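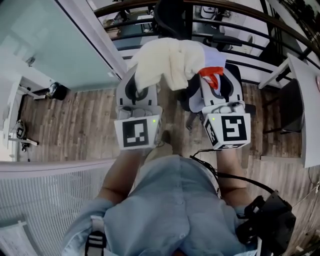

Hendelico Opens Clothing Sorting Service for Small Apartments

MONDAY, DECEMBER 25, 2023 -- Hendelico, the household help company, announces today a new service for people who live in small apartments and who have more clothing than places to put it. The service has the name Zeline and can be booked from May.

A Zeline visit takes place in the customer's own home. Every piece of cloth is lifted up, looked at and given a place: to keep, to repair or to give away. Pieces which still have a shop tag are put to one side, so the customer can decide if they go back to the store.

"Many of our customers work, eat and fold their laundry in the same room," said Cormac Doherty, director of Hendelico. "They have one table, one chair and a shelf, and the clean clothes wait there for a week. We wish to make this easier for them -- and we do not ask that they buy new furniture."

The first visits were made together with Gallar, a fabric repair workshop, which also accepts the pieces chosen for repair. Repaired clothing is brought back after seven days. The pieces to give away are collected by Mahrous, a secondhand store with 20 years of experience.
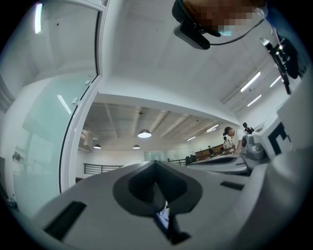

The room with the glass partition door and white ceiling.

One visit has a length of four hours and is suitable for a home of one or two rooms. For larger homes, a second visit can be added to the same booking. Customers are kindly asked to clear one table before the visit starts and to keep pets in another room, if there is one.

Bookings are accepted by telephone and at the Hendelico office, six days a week.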